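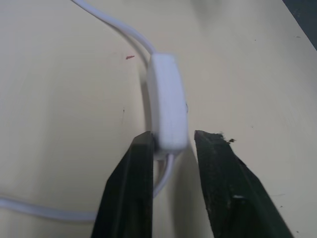
People write to me fairly often now asking what it costs to put a small robot arm on a workshop bench, and I always want to answer with another question: what do you have in mind for it to pick up? I know that's annoying when all you wanted was a number. But I've been through the buying of one of these from start to finish, with my own money and a spreadsheet that got longer every Tuesday, and the jobs you choose will decide nearly everything else you pay for. So pour yourself something and I'll pass along what I've got.

## Start with the fiddly job

Make a list of the things you'd like handled and put the most awkward one at the top. A wooden block is no trouble to any gripper on the market. A lamp cord with a rocker switch in the middle of it is a much better test, the sort of thing I rewire and tidy by the boxful for the lamps I fix up. The housing is smooth and rounded, so it wants to turn in the fingers, and there's cord at both ends pulling whichever way it likes.

If you do cords too, here are a few things to write down before you talk to any seller:

- the width of the narrowest and the fattest part you want held
- how much cord hangs off each end, and whether it drags on the table
- whether the part has to be held upright, flat, or either one
- how hard you can squeeze it before the plastic creaks (try it by hand on a dead one)

Always unplugged, of course, and I mean unplugged at the wall with the plug where you can see it. I don't let an arm anywhere near a live cord and I wouldn't want you to either.

## What I set aside, and where it went

My whole budget was $2,000. I'd read enough to know that would buy a small used arm or a very modest new one, and I went used, a Brarklow tabletop model that had spent its youth in a school shop. The seller threw in the power supply and a coffee can of screws, most of which fit something else.

The mistake I made (and I've watched two friends make it since, so I don't feel too bad) was spending nearly all of it on the arm. What was left had to cover a mounting plate, a clamp, a lamp, spare fingers, a longer cable, and a switch to shut the whole thing off in a hurry. It didn't stretch. The plate alone came to $107 from Otard once shipping was added, and I sat there looking at the checkout page for a good long while before I pressed the button.

If I were starting over I'd spend half on the arm and leave the other half in the envelope. You'll find a use for it, believe me! And put the shutoff switch in with the first order, before the arm ever gets power.

## Fingers wear out, so price them first

Gripper fingers are like vacuum cleaner bags. The machine is a one-time purchase and the fingers go on forever. The soft facing that gives you grip on slick plastic is the very stuff that frays and goes fuzzy at the tips, and the tips are where you need it when you're pinching something small.

Before you choose an arm, look up what a pair of replacement fingers costs and whether they're in stock today. I passed on a lovely Prerketti for exactly this. It was a sweet little machine, quiet as a cat, and the fingers were on back order with no date. For the Brarklow I can get plain ones from Rowlands and put my own facing on, and I keep 5 pairs in a drawer so a worn tip never holds up an afternoon.

A few small tips on fingers, while I'm on the subject:

- Check the gap with the fingers fully open and again fully closed. Some close all the way and some stop short, and thin cord will slip right through the ones that stop short.
- Look for flat inner faces if you handle flat-sided things. Curved ones are nice for jars.
- Write the date on a new pair in paint marker, on the back where it won't rub off.
- Swap both at once, even if only one looks tired. A fresh finger against a tired one grips crooked.

## The table matters more than you'd think

I'd had my heart set on a proper steel bench, and I'm glad I ran out of money first. A plain, pale tabletop has done me very well. If your arm uses a camera to find its work, think about color before you buy. White parts on a white table are hard going, for the camera and for my eyes too, and a cream or soft yellow gives you a bit of help without turning everything gloomy. If all your parts are white, you might go darker still.

Scuffs don't bother me much, but crumbs and specks do, and they collect faster than you'd expect. I wipe down before every session with a damp cloth and let it dry. Put a cloth and a little brush in the budget. They cost next to nothing and you'll never have them handy unless you bought them for the purpose.

Lighting deserves a line of its own in your spreadsheet as well. One hard lamp gives you dark shadows beside every part. Two cheap lamps, one on each side and turned toward the ceiling, were a nicer answer for me than the single good one I'd priced.

## Planning your time

You'll want to budget hours along with dollars, and I was a good deal too cheerful about this. I kept a tally through June of every cord switch I tried, in pencil on the back of a seed catalog, and got to 406 tries before I quit counting. Plenty of those were me moving the cord an inch to the left and trying again.

Try one part in one position until you're happy, then turn the part a little, then change the way the cord lies. Tape the cord down at the far end while you're learning. Masking tape will do, and it peels off clean if you don't leave it over the weekend.

When you're ready to buy, ask the seller to show you the arm holding your own part. Mail them one if you have to. I sent a switch and two feet of cord in a padded envelope, and got back a short video and a very polite note asking if I wanted the switch returned. I said to keep it.

If you've got a question about used arms, leave it below and I'll get to it in the evening, after supper. And if anybody has found a facing material that holds up on smooth plastic, please tell me the name of it and where you bought it.

Eleri Morgan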